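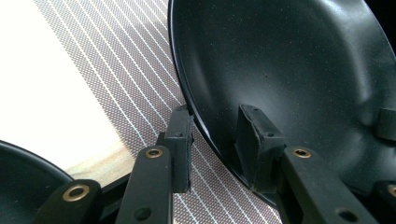 Vonik pulls 444 escort ads after ID check row

Companion listings site Vonik has taken down 444 profiles in and around Brotby, most of them overnight. Advertisers say they got no warning. The site says emails went out in April and again last week.

At issue is the new age and ID check. Everyone advertising has to send a photo ID plus a short video, and do it again each year. Miss the deadline and the profile goes dark, reviews and all. Fee for getting it back up: £100.

"I did the check. Twice. Still gone," said one independent escort who has worked in the town for years and asked us not to print her name. "My regulars think I've packed it in. That's rent, that is."

Vonik told us the fee covers manual checking and would be refunded where the mistake was on their side. No figure given for how many mistakes so far.

Checks are done by an outside firm, Daneshvar, which also handles the data. Advertisers have asked where the videos are kept and for how long. Daneshvar sent a two line reply saying files are deleted after checking. Asked how soon after, no answer by the time we put this up.

Rónán Nic Aodha, who runs the Sumano drop-in and advice line for sex workers, has been taking calls since before seven this morning. He backs age checks, he said, and so do most of the people ringing him.

"What they don't want is their face and their real name sitting on a server with someone they've never heard of. And the £100 has to go. People are being charged to come back from an error."

A letter to Vonik asking for the fee to be droped had 579 names on it by lunchtime. It also wants a proper notice period and a phone number with a person on the end of it.

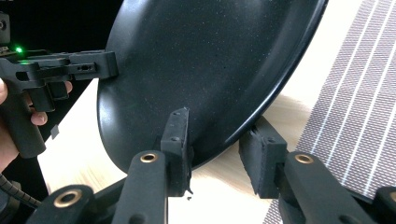

What to do if your ad has gone

Sumano's advice for now: don't pay yet. Log in, screenshot whatever message you get, then use the appeal form under Account. Vonik says appeals take 3 working days. Keep a copy of the email you send, date included.

The advice line is open till ten tonight and you dont have to give a name. We'll update when Vonik replies to the letter.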